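Small Parts Sorting and Storage: Gallery

Jemal Centre for Technical Education, Venham

The pages of this gallery show the sorting table in the small parts room on the Venham site. The table is used for the handling, sorting and putting away of minor components, which are too small to be kept on the open shelves and too easily mixed to be left in a common drawer. Visitors to the Centre frequently ask about the yellow mat, the cases and the order in which the work is carried out, and the notes that accompany the pictures are intended to answer the most common of these enquiries.

The room was brought into its present use in January, following the transfer of stock from the former store at Ferkarville. The stock list at the time of the transfer ran to 700 entries, a good number of which were duplicates and have now been merged.

1. The mat and the table

The table has a pale top, and the greater part of it is covered by a foam mat in bright yellow. The colour was chosen with dark components in mind. Clear and white items are harder to pick out, and staff are asked to look across the mat from a low angle before it is lifted or wiped. A border of the tabletop has been left uncovered on purpose. Items may be lined up along the far edge while a session is in progress, but should be returned to their places at the end of it.

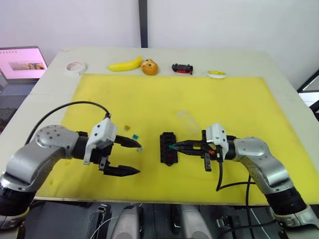 Loose pieces are to be dealt with before anything larger is opened. They are grouped first by colour and then by size, and any piece that cannot be matched to the stock list is placed in the holding tray under the window. The tray is reviewed monthly. Items unclaimed after two reviews are passed to the model-making course at Cetumano, which has made good use of them.

Cups and other open containers are suitable for short periods only. They tip easily on foam, and their contents should be moved to a lidded case before the table is left unattended.

2. Cases

Lidded cases are the preferred form of storage for all small components. A lid that can be seen through saves a great deal of opening and closing, and the Centre will continue to buy cases of this type as older tins are withdrawn. There are at present 39 cases on the shelves, of which 26 carry the new labels. The remainder will be labelled as their contents are checked. 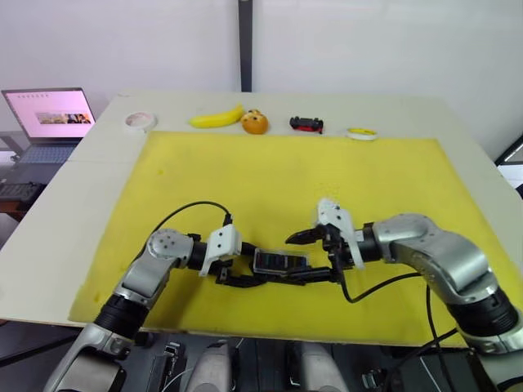

Department of Stores and Workshop Services
Venham Site, Room 9

A small dark case with a clear lid is held over the yellow mat, with blue and darker contents showing through. Cases should be brought to the middle of the table for opening, well away from the edges. Contents are to be emptied on to the mat and never directly on to the tabletop, where small parts roll.

Labels are fixed to the short side of the case so that they can be read on the shelf. Handwritten labels are acceptable provided that the stock number is given in full.

3. Sorting on the open mat

Pieces of similar size are best kept together in the middle of the mat, with a clear space on every side. Sorting proceeds one group at a time, and a new group is not started until the last has been put away.

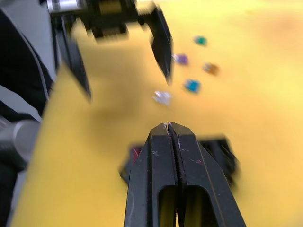
At the close of each session the mat is checked, shaken over a tray and laid flat again. Light marks on the foam are to be expected and do not call for its replacement. Tears and lifted corners should be entered in the room book.

The small parts room may be viewed by arrangement between 10 am and noon during term. Requests should be made at the main reception in Venham.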